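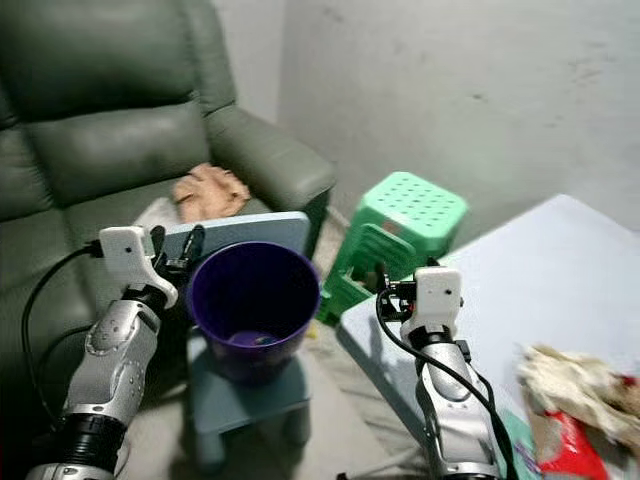 Unit 8, household tidying with two arms. In this unit each group writes the pick and release sequence for the left arm and keeps the right arm parked. The target is the purple bin, which stands on the small blue stool, so please measure the height of the rim before you set the release point. The cloth on the recliner is the first object to pick.

Speed limit for both arms: 60 mm per second. Save your log under your group name (Sang or Poltach) and send it to Victor Temba before the September review.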